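Tikbridge Table Blocks - read me

Notes for the block set and the tabletop layouts that go with it. Written quickly, will tidy up later. Last changed 11th June.

What this is

A small collection of block layouts on a wooden tabletop. Painted blocks, plain colours, a marked square to put things in. Each entry is one layout plus a line or two saying what goes where. 3000 entries in this release, split into 8 folders by layout type.

The older Jarosex sheets are not included. Different table, different tape, didn't mix well.

The table and the tape

Light wood top, pale planks, no cloth. The seams between planks show faintly - don't use them as guide lines, go by the tape. Target is a square outline in black tape. If the tape lifts at a corner, press it down or redo the whole side. Don't patch with short bits, they shift.

A block counts as "in" when all of its base is inside the tape. It needn't be central. Touching the tape = "edge", seperate label. Anything else is "out". 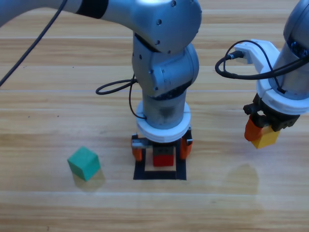 Red block in the square, green cube out to the left.

Blocks

Red is the rectangular one. Green is a cube with slightly rounded edges. Green looks teal on some faces depending on the light, still labelled green. Please don't add a teal label, we had two people do this in the Pelupessy batch and it took ages to undo.

Wipe blocks with a dry cloth. No spray, the paint goes tacky.

Fields

layout - folder name
block - colour, then shape
place - in, edge or out
turn - straight or tilted, judged against the sides of the square
note - free text, often blank

Known problems

- "turn" is patchy in folders 2 and 4. Treat as a guess.
- shadows sometimes got read as part of the block, so a few "edge" labels should be "in". Fixing as we find them.
- some notes still use the old Setora names (brick = rectangular block, dice = cube). Same things.

To do

Recheck the edge labels. Add a proper list of tape sizes. Next release planned for September, folder names will stay as they are so nothing shoud break.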